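I have never trusted a system with a name. A few years back I paid for a drawer-folding method and got a drawer full of little shirts standing up like file folders, which lasted until the first Monday I was late. So when Sorin Zupan told me he'd got his whole place in order with something called the Tovdale method, I said that's great and changed the subject.

He brought it up again, though, and then he sent me the link, and then it was raining and I read the thing. The guide runs to 2,393 words. I know because it says so at the top, next to a little clock telling you how long it'll take, as if that were a selling point. Most of those words are spent on how you'll feel afterward. The part you can do with your hands comes down to this: get rid of the packaging, then clear one flat surface and decide what lives on it.

Fine. I can test that.

## Step one, the packaging

The guide says every home is "holding its breath" under a layer of wrapping. I don't know about breath, but I do own a lot of bags. I save them. I save the thin crackly ones that can't hold anything heavier than a sock, and I save the ones that come around new stuff, on the theory that I might return the new stuff someday. I have returned two things in my life.
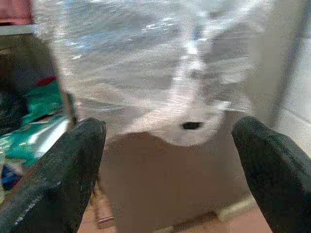 ## Step two, one surface

Tovdale wants you to pick the surface that "greets" you. Mine is the small folding table in the alcove by the tiled wall. It's a square thing with thin white legs and it has never greeted anyone. Before this it held mail, a charger for a phone I no longer have, and whatever was in my hands when I came in.

You take everything off, wipe it, and put back only what you use every day for 14 days. Then you're supposed to look at it and feel something. I felt that I now had a pile of mail on the bed.

What ended up going back was drinks, mostly. Water in the tall bottle, the juice, the little milky one that Sorin swears by and I put up with. They need to stand somewhere and the fridge door is full of mustard. I put the purple and white plate on the left, because if there isn't a plate there I'll set food straight down on the table and we both know it. The clear tray is the one thing the guide told me to add. It's meant to be a "landing spot" for small items. My problem with a clear tray on a pale table is that I can hardly see it, so I keep landing my keys next to it. 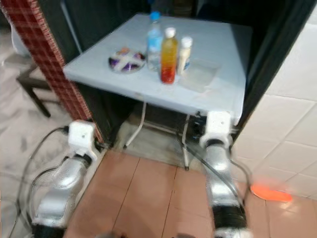 I'll give the method this much: the table has stayed pretty usable. I can put a grocery bag down without moving three other things first, and I've had dinner there twice when I'd normally have eaten over the sink. Whether that's Tovdale or just the fact that I cleaned a table, I couldn't tell you. My grandmother cleaned tables without a guide and hers looked better.

What bugs me is the next part. At the end there's a page pointing you to the matching organizers, a line called Etska – stacking boxes, bag holders, a second tray to go beside the first one. So you throw out the packaging, and then you order five things that show up in packaging. I asked Sorin how many of the boxes he'd bought and he started telling me about his closet.

I haven't ordered anything. The mail is off the bed and in a shoebox, which cost me nothing and has a lid. The bags I'm still arguing with myself about. I threw out the worst ones and kept a few of the big ones, folded flat, for painting the hallway in February.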